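# Two grippers and a landing

The Drallcombe workshop keeps its saws and its lathe behind a door. Ravindran Reddy and Evdokia Manolakis build on the upper floor, where the bench is shared and the light is good until late.

Their project is called Elier. It is a pair of hand-held grippers which a person carries through an ordinary task, one in each hand, while a camera on each tool records what the fingers meet. The recordings go to a small arm that Reddy keeps at home and is teaching to fold tea towels. The arm does this badly at present. Most of the work since April has gone into the tools.

Each gripper has a plain grey shell in two halves. The first shells were printed with 2 mm walls and flexed at the wrist, which moved the camera relative to the fingers and spoiled the calibration. Manolakis thickened the wall at the grip only and ran a rib forward to the camera mount. Total mass came out at 348 g, a little more than she wanted.

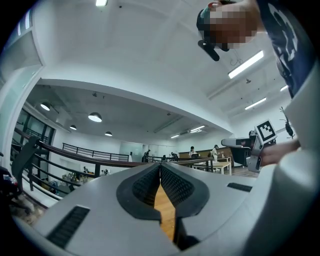
Position is worked out from the camera's own view, combined with readings from a motion sensor in the handle. This suits a room with plenty of fixed detail. Railings, door edges and lamps all help. Blank walls do not, and neither does glass when someone walks behind it. Reddy's early runs at home were made facing a painted chimney breast, and the estimated path wandered by the width of a plate before the towel was folded once.

The printed square markers deal with the remaining error. A marker of known size gives distance and angle directly, provided the camera sees all four corners. They must be flat. Paper glued to card curled within a week, and the present set is printed on matt vinyl over aluminium sheet. Gloss vinyl was tried and reflected the strip lights.

The fingers have taken longest. A rigid pad holds a cup well and a cloth poorly. A soft pad does the reverse, and a very soft one folds under itself when the tips meet. Manolakis cast 26 pairs before settling on a textured face with a firmer rim, and she still regards the rim as provisional. The rubber is a two-part mix from Kurup, cured overnight at room temperature. Curing it faster in Reddy's oven left bubbles along the edge.

"The texture is there for cloth," she says. "On a mug you could leave it off and never know."

Tip alignment is set with a pair of shims and checked by closing the fingers on a strip of paper. If the paper pulls out on one side, that side is packed. The job takes ten minutes and has to be repeated whenever a pad is changed.
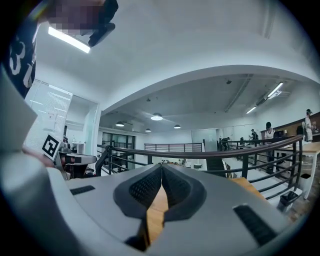 Heat was the next difficulty. The camera board sits directly under the upper shell, and in a closed housing it throttled after a quarter of an hour, dropping frames without any warning. Slots were cut through the shell and fitted with ridged grilles to keep fluff out. No fan was added. A fan puts vibration into the motion sensor, and the filter needed to remove it takes out some of the hand's own movement as well.

Timing between the two tools is handled by Alanis, a short program Reddy wrote after failing to line up the recordings by eye. It sends both tools a common clock at the start and checks it again at the end. Any run in which the two clocks have drifted by more than half a frame is thrown away. He has 3,000 runs stored and expects to discard a good part of them, mainly those made before the wrist was stiffened.

The next shell will move the battery back behind the palm. Manolakis has drawn it twice and is not satisfied with the cable route, which crosses the trigger pivot and has already worn through one sleeve.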